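Tollach and Durville Osteoporosis Support Group
Minutes of the December meeting

The chair opened at 2 p.m. and thanked everyone for turning out on such a miserable afternoon, and a special welcome went to those who had come over from Durville on the early bus. Apologies had been received and were noted. The minutes of the last meeting were agreed, with one spelling put right.

Matters arising
The leaflet on calcium in everyday food has gone to the printer at last. We ordered 306 copies, an odd number, but that was what the remaining paper would stretch to and it seemed a pity to waste it. The surgery at Tollach has kindly agreed to keep a pile by the front desk.

Exercise class
There was a long and very friendly talk about the Saturday balance class. The room holds 20 and there are now six names waiting, so it was agreed to ask the Kandasamy Centre whether a second hour might be had straight afterwards. Several members said how much steadier they felt on the stairs, which was lovely to hear. Anyone who has had a recent fracture is asked to speak to their own doctor or physiotherapist before joining.

Bone density scans
Members compared notes on how long they had waited for a scan, and the answers varied a good deal. It was agreed to write to the clinic asking what people should expect, and whether results could be sent in plainer language. The secretary will bring a draft to the next meeting. 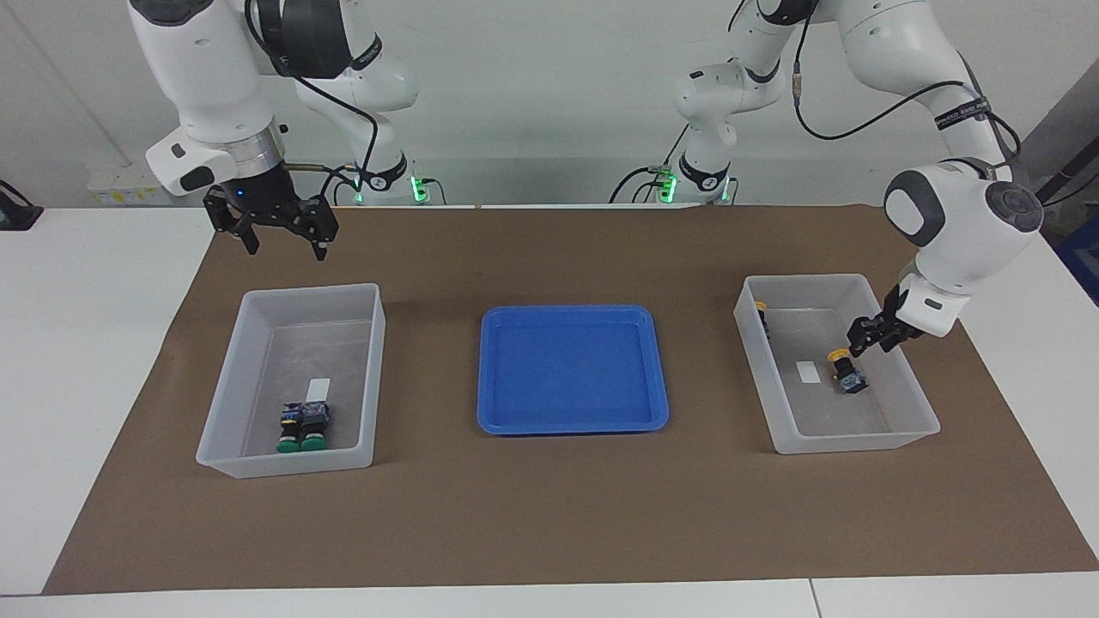 Aravind Menon asked that the letter should also mention people on long-term steroid tablets, as he felt they were often left to raise the matter of their bones for themselves. This was warmly supported and will be added.

Funds
The Veker raffle brought in £40, which will go towards the hire of the hall.

Any other business
A reminder to please bring your own mug. The meeting closed at 3.45 p.m. and tea was taken.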